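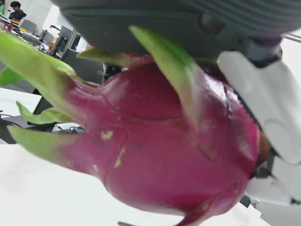
Dragon fruit in the grip of a robot hand at Flamemska.

The robot hand budget finally went through on Thursday, and I've been grinning ever since! If you've followed our little news page for a while, you know we've been going back and forth on this since May. Flamemska is going to buy more hands for the fruit handling work, and the first order goes out as soon as the paperwork clears.

The short version is that we asked for five hands and we got five hands. I really thought we'd be talked down to three. What helped was that the request covered everything that comes along with a hand – the mounts, the cables, the spare finger pads, the controller licenses – so the number on the first page was the real number. Last time we forgot the mounts completely and had to go back asking for more, which was no fun for anyone (me especially).

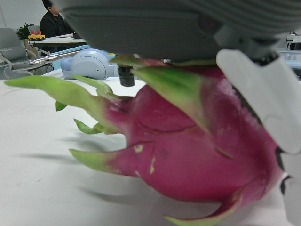 Finger pads are the line I fought hardest for. Soft, odd-shaped produce is rough on them, or at least rough on our nerves, and I'd much rather have a drawer full than wait on a shipment. We put in for 100 pads, which should carry us through the first year. Herrero quoted us a decent price on those and a slower delivery than I wanted. Funo was quicker but wanted a bigger minimum order, 300 pads, and we just don't have anywhere to put that many. So Herrero it is, and I'll be bugging them about dates.

The hands themselves are a separate quote from Roltau, and that one has a service plan attached. I went back and forth on the plan. It adds a fair bit to the total, and our people are pretty handy with a screwdriver, but it also gets us a loaner while a hand is away for repair.

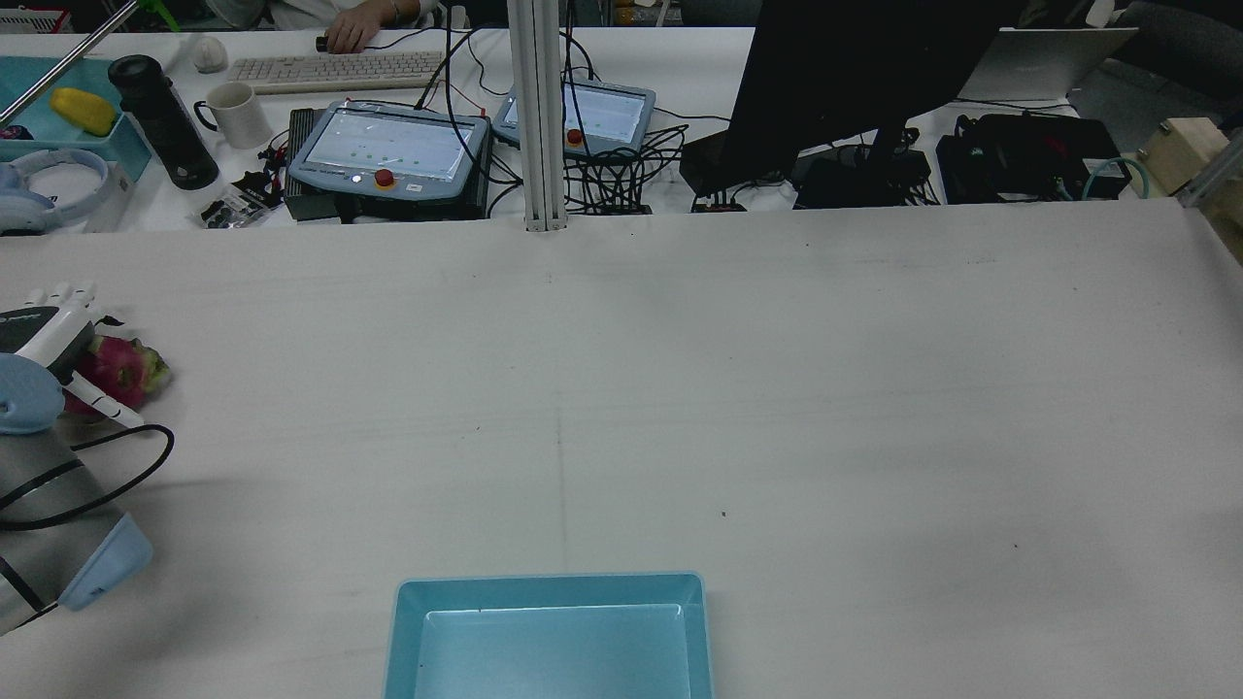 Herrero wrote back the same afternoon to say that the pads could ship in two batches if we had room in the budget for the extra freight, and that most buyers our size end up wanting the first batch early anyway. We're taking them up on it. The freight is small next to a month of waiting around, and I'd left a bit of slack in that line for this kind of thing.

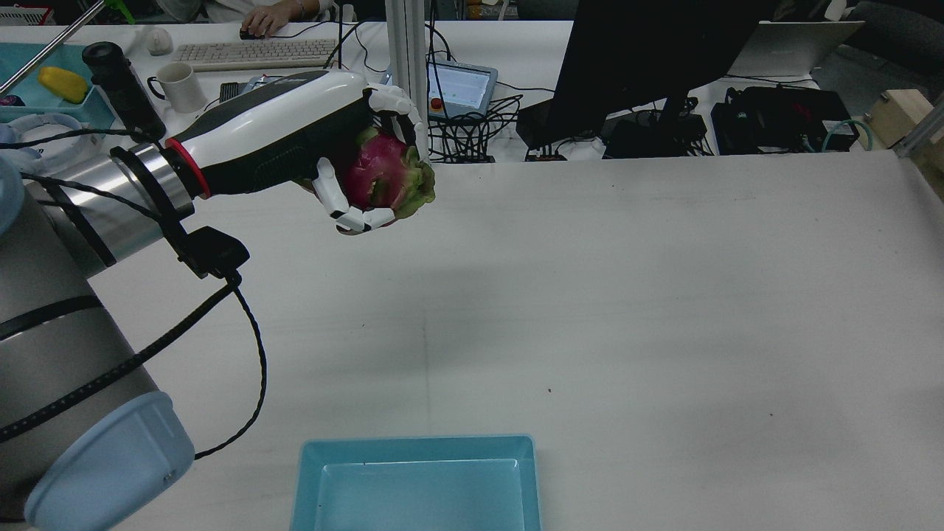

Now for the part of the plan I'm still chewing on, the bench space. More hands means more tables, and the budget has money for two new ones and roughly 126 feet of cable, plus power strips. I'd like clips and some kind of channel in there too. Look at that tangle of black cables by the teach pendant and you'll see why I keep bringing it up in meetings! Clips cost next to nothing, so I'm adding them to the furniture line and hoping it sails through.

Still open are the tray sizes and whether the second arm gets moved before or after the new tables come in. If you work on the floor and have an opinion on either one, send it my way before the furniture order closes.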